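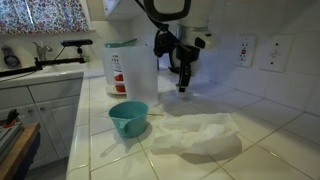
The comeback of the tiled worktop

For years, if you told a kitchen fitter you wanted tiles on your worktop, you got a look. Tiles belonged to your gran's house, along with the bread bin and the tea towel of Welsh castles. You were steered towards a slab of something smooth and sent home with a brochure.

I'm delighted to report that the look is fading. White square tiles are back on counters as well as walls, and I have spent most of September poking around other people's kitchens to see how they live with them. (My own went in 16 years ago, so I'm hardly neutral.)

What I love most is how kind a plain white tile is to ordinary stuff. Put a little teal measuring cup down on it and the colour sings. A frosted plastic pitcher, the sort that costs next to nothing and lives at the back of a cupboard, suddenly looks like something you chose. Even a scrunched-up cloth looks rather good when the light gets into the folds. Against a busy stone all of that is just clutter.

Then there's the grout. Yes, it stains. Yes, beetroot is the enemy. But a sealed joint and a soft brush will see off nearly everything, and the lines themselves do a lovely job of giving a small room some order. Ask for a narrow joint in a very pale grey, as pure white never stays that way, and reseal it when water stops beading on the surface.

Of the new ranges, my favourite is Skevel's plain square, which has a slight wobble to the glaze and comes in at £61 a square metre. Mirorex does a flatter, crisper version for £87, and if you're tiling up the wall too, the match between batches is superb. Cieślak, a small family pottery, sells 13 shades of white -- I have held every one of them up to my kitchen window and could happily do it again!

Pastry people do have a point, though. Rolling dough over grout is no fun at all, so keep a big board handy, or do as one baker I visited did and drop a marble square in beside the hob.

For the rest of the room, go gently. Round knobs on white doors, a chrome tap, and a bit of pattern at the window. Uvedia has some gorgeous small-flowered cottons this autumn, in pinks and blues with a dash of red, and a sink window needs so little fabric that you can often get away with a remnant. Hem it by hand, thread it on a wire and have it up before supper.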